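The Kofler Teditz and the price of "hand built"

May 2021

I promised myself I wouldn't write about another limited-run roadster this spring, and then three people sent me the same link in one afternoon. So, the Kofler Teditz. Two seats, no roof to speak of, 543 horsepower, and a run of 100 cars, each one "hand built by a team of craftsmen in our Plutcombe workshop." The press release uses the word "soul" twice before it gets to the engine.

I don't dislike the car. I want to say that early, given the mail I got after the last one of these. The nose is low and clean, the back end has been left alone for once, and whoever drew the door cut knew what they were doing. I'd turn around in a parking lot to look at it again. But I have been reading launch material like this since I was a teenager and I have started reading it the way I read a used car ad.

Start with the engine. Kofler calls it "developed in-house." Read further down and you find it is "based on a proven architecture," with no word on who proved it. That is somebody else's V8 with a new intake and a nice cover. Fine! Plenty of great cars have been built around a borrowed engine and I would trust a borrowed one long before I trusted a first try from a company that size. Parts would be cheaper, too. So why not print the name of the supplier? When a small builder gets shy about the best part of its car, I wonder what it's like about the worst parts.

Then the weight. There isn't one. There is a "target dry weight," so no fuel, no oil, no coolant, and going by the word "target," no car yet either. The power-to-weight ratio in the second paragraph is worked out from that number. I've seen targets like this gain a few hundred pounds on the way to the first customer, after the air conditioning goes in and somebody has to make the seats slide.

Aurélien Moulin, who runs the design side, gave a talk at the online launch and I sat through the whole thing. He was good on proportion and he was good on why the wheels aren't any bigger. Somebody asked about crash testing and he passed it to Alois Imhof, the engineering boss, who said the car would "meet the requirements of its class." Which class? Small-series rules are a different animal from what a family sedan goes through, and he knows it, and I'd guess most of the people holding a deposit form don't.

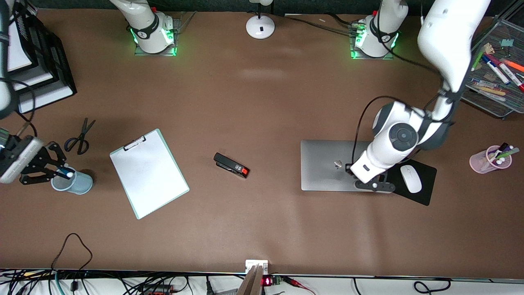 The deposit is what really bothers me. You pay it now, through a reservation outfit called Closby, and you get a build slot and a numbered plaque. I read the terms. The money is refundable until "specification lock," and specification lock happens on a date Kofler picks. Áine Brennan pointed out in the comments on my last post that this is pretty much how the last two roadsters we covered did it, and one of those still hasn't put a car on the road. She's right, and I should have made more of it then.

Relu Preda disagrees with me and he has owned more strange cars than I have, so in fairness: he says every small maker begins with other people's money and a clay model, and that if buyers all waited for a finished car there would never be one. Okay. But a buyer taking that risk is an investor, and investors get to see the books. These folks get a plaque.

What would change my mind is pretty dull. A running car on a public road with a plate on it. A curb weight off a real scale. The engine supplier's name. A warranty longer than two paragraphs. If Kofler wants to let me drive one in the rain on bad pavement, my email is on the contact page, and I'll print whatever I find, good or bad.

Burgi Zwahlen asked whether I'd still take one if it were free. Yes, obviously. I'd want to see the insurance quote first.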